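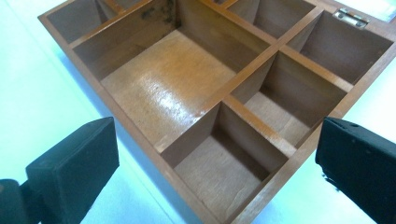 Figure 1. Gripper view over the divided box, both fingers framing the near corner.

Notes for Unit 4: Gathering Examples by Hand
Sneha Yadav, with additions by Shalini Pal

Welcome back, everyone, and thank you for the lively talk last time (we ran over, I know, and I would happily do it again!). Today we get to the part of the course I love most, where you pick up the gripper and collect the examples yourselves.

An episode starts when the fingers come into view of the box and ends when they leave it. Please keep your motion smooth and a little slower than feels natural. If you fumble, keep going and finish the task, then mark the episode "recovered" on your sheet. Shalini and I argued over this one for most of November, and we both now want those episodes kept.

Look at the floor of the big compartment in Figure 1, where the glare lies right across the wood grain. A model trained under one lamp only will learn that streak as if it were part of the box, so turn the box between episodes and move the lamp now and then. Vary your approach to the small, deep cells as well, with their shaded walls.

The Minis set has 709 episodes so far and we are hoping for 1257. Each pair should bring some 20 minutes of patience and a sweater, as the lab runs cold.

Reading for next time: the Pathak handout, sections 2 and 3.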